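Lurndale children's bedroom range opens to families with a room full of soft fruit

Lurndale, Aug 28, 2018

Mavia, the family-run maker of bedding and soft toys, is delighted to announce that its new bedroom range goes on sale this week from its shop in Lurndale and by post to customers throughout the country. The range brings together 37 pieces for the bed and the bedroom, from fitted sheets and light summer quilts to the plush fruit that so many of our regular customers have been kind enough to ask after since we showed the first few at the June open house.

It has been a long time in the making. The first fruits were sewn on a kitchen table by our founder, Panagiotis Ververidis, for his two nieces, who wanted something to take to bed that was neither a bear nor a rabbit (they had plenty of both). One of those early toys, a rather lopsided pear, still lives on a shelf in the workroom, and we are all very fond of it.

"I wanted toys that a child could pile up, lean on, throw to a brother or sister and then fall asleep against," said Mr Ververidis. "A bed is where a good deal of childhood happens, after all. There are stories, and dens, and a fair amount of jumping when the grown-ups are downstairs, and I hope our fruit will be in the middle of it."

The fruits are meant to be mixed, and we have made them in different sizes so that they sit nicely together on a bed of any width. There are whole fruits and cut ones, some with a fuzzy rind and some smooth, and the colours have been kept cheerful without being too bright for a sleepy room. A big bed gives them space to spread out, and the round slices will stand up on their sides for a child who likes to arrange things just so.

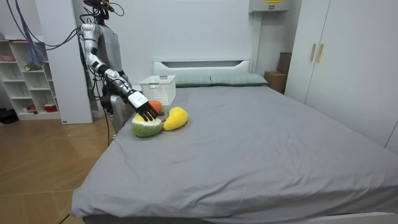 Bedding to match

The sheets, pillowcases and quilts have been designed by Thabiso Swanepoel, who joined us 4 years ago and has worked on little else since last winter. Every quilt is cut with a generous drop at the sides – a point on which parents were very firm when we asked them – and comes in single, small double and double sizes. The patterns are quiet ones, mostly stripes and small leaves, so that the toys can do the showing off.

"Parents told me again and again that they wanted bedding which would still look right when the child was 10 or 11," said Ms Swanepoel. "I took that to heart, and I must have drawn the same leaf a hundred times before I was happy with it."

Where to find the range

The full range can be seen at our Lurndale shop, where a bed has been made up by the window and children are very welcome to try it. A smaller selection will be stocked by Mabuza, our good friends in homeware, later in the autumn. The first batch of plush fruit runs to 588 toys, with a second to follow before Christmas, and anyone hoping for a particular fruit may like to ask the shop to put one by.

Orders by post are normally sent within 2 working days. Gift wrapping is free of charge until the end of the year, and a short care leaflet is tucked in with each toy.

Notes for editors

Press enquiries, sample requests and interviews with Mr Ververidis or Ms Swanepoel are handled by the Mavia press desk at the Lurndale shop.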